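Keeping the Picking Cell Running: Setup and Care of a Two-Bin Robot Station
Project report by Duygu Işık, supervised by Endang Kwok 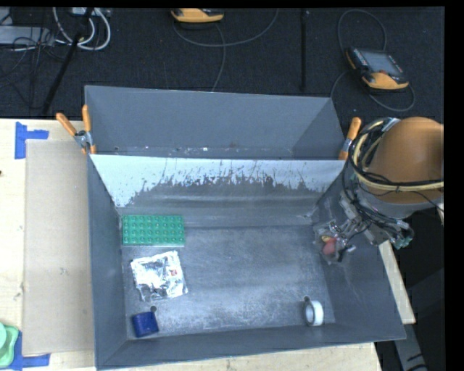 Figure 1. The gripper in the front bin of the picking cell, with test objects on the floor of the bin.

1. What I worked on

My project started in October, when the cell in the Longate workshop had already been built but needed someone to learn its moods. I had never touched a robot bigger than a desk kit, so I was thrilled to get it! The job was to write a setup routine that any student could follow and to keep the arm picking between two bins.

2. Setting up

The bins stand on a wooden table and everything depends on them staying where they are. If the front one creeps a few millimetres, the arm comes down too close to a wall. We hold the pair together with orange-handled spring clamps, one at each side where the bins meet. I also use the blue tape corners on the left of the table as a quick check before power goes on. My first version of the routine had 25 steps and was far too long for a morning start. Endang sat with me and we cut it to 19, mostly by doing all the table checks in one pass.

After that comes the home position, then a slow run over both bins with one hand on the pendant. I love this part. You hear the arm before you see it move.

3. Hoses and cables

This is where I learned the most. A thick pale yellow hose runs round the arm housing in a bundle with black cables, and the whole lot has to bend with every reach. Tie it too tightly and it pulls at the fittings near the gripper. Too loose and it hangs over the bin wall and catches. I re-tied it three times before I was happy with the slack. The trick (thank you, Endang) is to drive the arm to its furthest reach first and tie the bundle there.

4. Test objects

We wanted things that behave differently: a green studded brick plate, a crinkled foil packet, a roll of white tape, a clear plastic package. The foil is my favourite because it is so awkward. Shiny wrinkled surfaces gave us most of our missed picks, and small things close to a wall came second.

5. Results and weekly care

In the final trial the cell made 142 picks before I had to stop it, and that stop was for a cable tie that had worked loose. I now check the ties every 10 runs and wipe the bin floors at the same time. The panel on the back wall of the front bin is badly worn along its lower edge and should be replaced next term. I would also like a proper hook for the pendants, which live on the carpet behind the table.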